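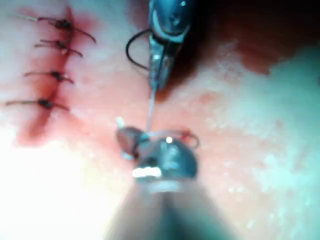
**Penerex says its wrist camera beats the old view. The numbers are thin.**

Oct 18, 2025 – Penerex has put out results from a bench comparison of two needle drivers for robotic suturing, its own and the older Ullar model, and the headline claim is that its driver dropped the thread less often during handoffs. Maybe so. The company ran 205 stitches in all, split between the two tools, and every one of them was placed by the same operator.

That operator, Deividas Lepik, helped design the Penerex jaw. He told us he had used the Ullar driver for "a few afternoons" before testing began in June. A fair test would have used people who knew both tools equally well, or neither.

The task was a row of interrupted sutures along a short incision, with the thread passed from one set of jaws to the other between throws. Penerex counts 34 dropped or fumbled passes with the Ullar tool and won't give the matching figure for its own, saying only that it was "much lower."

Then there is the camera. Penerex moved it close to the jaws and says this helps with knot placement. Eirini Triantafyllou, who tests surgical tools at the Gostness lab, isn't convinced. Glare off the tissue can wash out part of the view, she said, and a tool that close to the lens goes soft. "They changed the camera and the gripper at the same time. Which one are they selling?"

Penerex says the jaws are good for 4000 grip cycles. Triantafyllou has asked for the wear data and for a pair to test herself. As of Friday she had received a brochure.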